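The Pulley Test

By Denise Bunting
2025-08-25

Every few months somebody tells me the chore robot has arrived. It folds, it sorts, it empties the dishwasher, and it will be in the shops before my own dishwasher gives out. So I went to see one at Castura, a small outfit that wants to sell two-handed machines to repair shops, and asked to watch it do something dull.

The dull thing was handling parts on a table. A black pulley, a white ring, two hands.

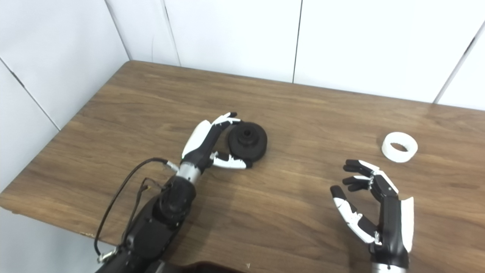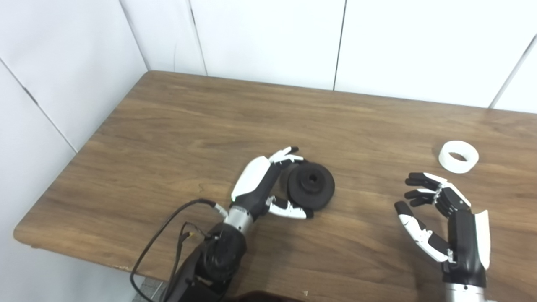 Alcides Paucar, who runs the shop-floor trials, was patient with me. He said the company quotes a success rate of up to 195 clean pickups in a shift, and I wrote that down, and then I asked how many tries that took. He said it depended on the part. I asked about the pulley. He said the pulley was one of the harder ones.

I spent three summers in a parts room when I was younger, and a pulley was never one of the harder ones. You grabbed it while looking for something else. The wide flange gives your fingers a place to go and the hub gives them another, and your hand sorts out the rest while you argue about lunch. What a machine has to do is decide, every time, where the edge is and how much to squeeze – and then do it again when the part has been set down an inch over.

Yurani Cáceres, an engineer on the project, thinks I'm being unfair. "You're comparing it to a person with 20 years of practice," she told me. "Compare it to what we had in May." I have no way to do that. I wasn't there in May, and buyers weren't either.

Roxana Zapata was the buyer I most wanted to hear from. She manages the bench at Skamley, a pump repair business with a permanent shortage of hands, and she has sat through demonstrations from 3 companies. Her bench has oil on it. It has rags, and bins with the wrong labels, and parts that customers have painted. "Show me 100 parts out of a dirty bin," she said, "and I'll call my boss." So far she hasn't called him.

The kitchen version of this is worse. A repair shop can at least promise to keep its tables in the same place. My kitchen can't promise that about a chair. Paucar agreed, more readily than I expected, and said home chores are "a later conversation" at Castura. I asked how much later and he offered me coffee, which he made himself.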